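Can a pair of robot arms put the shopping away yet?

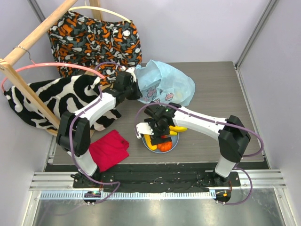

Olesa Home Automation Club » Help desk » Household jobs

I've been following two-armed set-ups for a while and I'm itching to build one! What I want is simple enough to say: fruit out of the bag and into a bowl, cloths folded, clothes on hangers. Is any of it realistic at home, or am I dreaming? Budget is 1000 pounds plus whatever I can scrounge.

Asked 10 Apr 2021, viewed 2754 times

Nkechi Dauda
Fruit into a bowl, yes, and it's great fun. A banana or a toy pumpkin keeps its shape, so the gripper can be a bit off and still get it. Thin plastic bags are much harder. They crumple differently every time and you can see through them, which muddles the camera. My Trondeck pair manages the bowl job nicely, but opening a bag beats it most days. Start with the bowl!

hollier_fan
get the Ticona motors

Third answer
Cloth is my favourite bit. One square cloth, folded once, took me until June and I'd do it all again. Hangers I haven't cracked: 20 tries, 2 good ones (I cheered at both).

Comments
Does a rail under the arms help, or can they be bolted down?
Rail, if you can afford it. So much more reach.
Following this, brilliant thread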